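December 13, 2020

Best club night of the year so far, and I'm writing this with my coat still on because I know I'll forget half of it by morning!

We were back at the Prallisby workshop for the disassembly challenge. The idea is that the arm takes old computers apart piece by piece, and in February we do it against the clock at Ustow. Our program is called Sanow (I voted for something else, but it's grown on me) and it's up to 94 saved positions now, most of them mine and a few of them pretty good.

I ran the first block of the evening, mostly grip angles. I'd been coming at the parts too steeply for weeks, and tonight I lowered the approach by 13 degrees and the whole motion looked calmer. I could have hugged the thing. Then we moved on to the Dell tower, which I love because there's so much going on in there, cables and slots and little latches everywhere, and you have to plan a path through all of it. 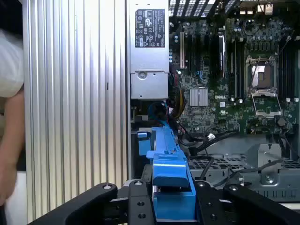
Wrist camera view: the gripper on the blue plastic piece, with the Dell board behind it.

I pulled that one out of the log for my notebook. The log had 1,254 pictures in it by the time we packed up, and I've only looked through the first couple of pages. The cables are what I want to work on next. Yellow and red ones, black ones, a dark blue loop, all hanging right where I'd like to send a finger through. I think a waypoint farther out would do it, then a slower move in. Maybe 23 millimeters of extra room? I'll try it on paper first.

Still have to copy my settings over from the Osman laptop, and bring the short hex key next time. Also eat something. It's way past dinner and I'm too wound up to sleep anyway.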